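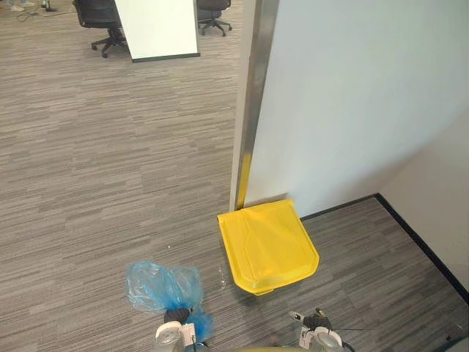
Posted by Gladys Salazar in Survey Lab Notebook, August, Friday, 4:40 p.m.

Picking up from Kusum's entry, because I promised I'd write down what we did to the Gester County file before I forget half of it. This is the levy survey, the one the county council wants in hand before they decide whether to put the road and bridge levy on the ballot.

We have 1,091 usable forms. That's after Nilton pulled the blanks and the duplicates. He was strict about duplicates, and I think he was right to be. Two forms from one address stay in if the ages and handwriting are clearly different, otherwise the first one logged wins. If you disagree, talk to him before you put anything back in, please, as I've already run everything on his version!

Where it got messy is question 4. For anyone who hasn't stared at it all week, it asks whether you would support a levy "to maintain county roads and the Mellor bridge." We all read it twenty times before printing and thought it was fine. Well, people up in Plarley don't use the Mellor bridge. They go around by the old highway. So we've got Plarley folks checking "support" and then writing next to it "roads yes, bridge no," or crossing out the bridge with a ballpoint and checking the box anyway. I love them for it, but what on earth do I do with that?

Kusum's first pass counted all of them as support. Anselmo wanted them all out. We went back and forth over lunch (he had a point, she had a point, my soup got cold) and what we landed on for now is a separate code, "support with condition," which gets reported on its own line and never folded into the yes column. The council can add it up however it likes once it's looking at the line.

The other thing on question 4 is that the tenants and the owners read it differently. Owners see the word levy and go straight to their tax bill. A lot of renters skipped it or wrote "doesn't apply to me." It does apply to them, landlords pass it on, but I'm not going to code an answer somebody didn't give. Skips stay skips.
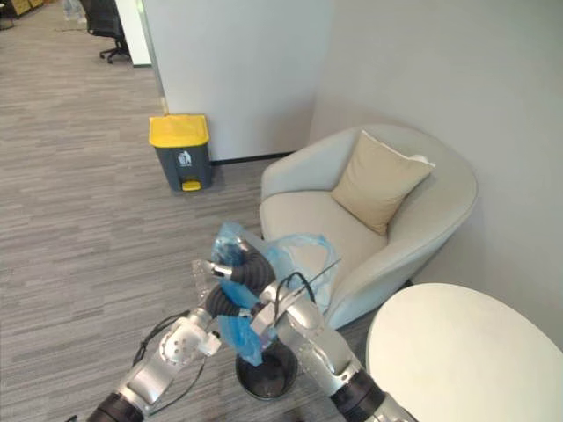

I did try moving the "doesn't apply" group into "no opinion" just to see, and the town-by-town order didn't change. Mellor is still the keenest, Plarley is still the grumpiest, and the small places out east are all over the map. I put that run in the scratch folder with my initials on it. Don't cite it.

Weights. I'm using the four age bands we agreed on in the spring, crossed with town. Farus choked on the over-70 band again. Same trouble as last time: it reads the plus sign in the label as an instruction and quietly drops the whole group, no warning, nothing, and you get a lovely clean table with all the oldest voters missing. In this county! I only caught it because support for the bridge jumped and I didn't believe it. Renamed the label to "seventy up" and it ran fine. If you reuse my script, leave that label alone.

We set the reporting base at 1,000 so the tables can be read across against the library survey. I know Anselmo thinks that makes the thing look more precise than it is. I've put the real number of forms at the top of every table, in the same size type as everything else, and if he still hates it on Monday we'll talk.

Open-ended comments: Nidia has read all of them, bless her. Her notes are better than my tables. She says the biggest gripe, by a long way, isn't the money at all, it's that people don't trust the levy to end when it's supposed to. Several of them bring up the old fairground levy, which apparently was renewed so many times they stopped noticing it. We never asked about an end date. I wish we had. It would have been one line on the form.

She also wants to know whether we can quote comments by town. For Mellor, sure. For the tiny places I'd say no, everybody would know exactly who wrote it. I told her to use "a resident in the east of the county" and leave it there.
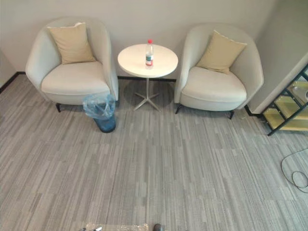
Still to do

Nilton: second coder check on the "support with condition" forms. Work from the scans, and don't look at my codes first.

Kusum: draft the cover note for the council. Keep the wording problem on question 4 up on the first page. They'll be annoyed, and they'd be a lot more annoyed to find it on page nine.

Anselmo: look at whether a short follow-up card on the end date is doable before the council's next session. Plarley and Mellor only, if postage is the sticking point.

Nidia: comments summary, no names, no street names, no farm names either.

Me: write up the Farus label bug properly and rerun the renter and owner split with the new code in it. Also find out who has the key to the forms cabinet, it isn't on the hook.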